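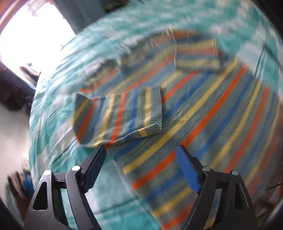

Velimir Popescu wrote in after our last session to say that he had spent a whole evening at a council meeting in Ovville, signed up to speak, waited his turn, and then found that the matter he cared about had been voted on before public comment was even opened. Was that legal, he wanted to know, and if it was, what on earth is the comment period for?

I've had that question in one form or another every time I've taught this course, and I'm glad it came early, because it gives us a very good way into this week's notes. So let's take it slowly.

Speaking Up Locally: Handout for Session 4
How a public meeting is put together, and where you fit in it

1. Start with the agenda

The agenda is the most useful piece of paper in local government, and I'm always a little sad at how few people look at it before they leave the house. It tells you what will be discussed, in what order, and (if you know how to read it) which things will be decided that same night. Most towns post it a few days ahead on their website and on a board at the town hall. How far ahead depends on your state's open meeting law and on the town's own rules, so please look yours up before next time and bring a copy with you.

Find these parts first:

Consent items. A bundle of business the members expect to pass together with one vote and no discussion. Minutes and routine bills live here, but now and then a contract or a street closing does too. In many towns any member can ask for an item to be taken out of the bundle and discussed separately. In some towns a resident can ask as well, but you'll want to check, and it never hurts to call a member the day before and ask them to do it for you.

Public hearings. These are tied to one particular matter, such as a zoning change or the budget, and the body usually has to hold them before it can act. What you say goes into the record of that matter.

Public comment. The general period, when you can usually speak on anything that is the town's business. The members will often sit and listen without answering, which feels terribly rude the first time! Please don't take it to heart. In a lot of places they aren't supposed to debate something that isn't on the agenda, and a good chair will explain that.

Now, back to Velimir's evening. The item he cared about was the Skurnivano Road bus shelter, and it was on the consent list. General comment came near the end. So he was in the right room on the right night, and he still missed his moment. Whether it was proper depends on the rules in force there, and some states do require that people be heard before a vote is taken. The first thing to do is write to the clerk, politely, and ask which rule sets the order of the meeting. The second is to ask whether the matter comes back for another vote. Money matters often do.

2. Who decides what

We did this on the whiteboard last time, but a few of you asked me to write it down.

Our practice town in this course is Clasov, which you'll remember has 1186 registered voters, of whom 856 turned out in the last local election. Clasov has a council, a planning board and a school board, and people there are forever bringing the right complaint to the wrong one. If you stand up in front of the planning board and talk about the school lunch program, they'll thank you kindly and nothing at all will come of it.

Before you prepare a single word, write one sentence that begins "I am asking you to" and then check that the people in front of you have the power to do it. If they don't, perhaps they can pass a resolution asking another body to act, and that's a perfectly good thing to ask for. Just know which one you're after.

3. Preparing what you'll say

You may get three minutes, or two if the line is long. Read your remarks out loud at home with a clock running, and then trim them, and then (I'm sorry) trim them again. I have been doing this for years and my first draft is still always twice as long as it should be, as those of you who have sat through my lectures will have no trouble believing.

Say your name and what part of town you live in, if the rules call for it. Say what you're asking for straight away. Give your best reason and one thing you know from your own life. Then ask again and sit down. Leave a written copy with the clerk, with anything you had to cut put back in.

If several of you are going together, divide the points up beforehand. The same speech given five times tires people out, and you can see it happening in their faces.

4. Reading for next time

The Egger packet, pages 13 to 48. It's a set of minutes and letters from one long argument over a town library's opening hours. The letters toward the end are the best part, so do keep going past the dull bit with the budget tables. As you read, mark every spot where a resident could have spoken before a decision was made.

5. To do before Session 5

Find the agenda for the next meeting of any public body where you live.

Mark the consent items, the hearings and the general comment period, if it has all of them.

Write your "I am asking you to" sentence about one item on it. It can be something quite small. Last April somebody chose a broken drinking fountain and we had a lovely discussion.

Look up the rule on when comment is taken, and copy it out word for word, with the section number.

If you can't find the rule, call the clerk's office and ask. Clerks are on the whole very patient people who know where everything is, and you'll want to be on good terms with yours. Write down the answer and who gave it to you, and we'll compare them at the start of class.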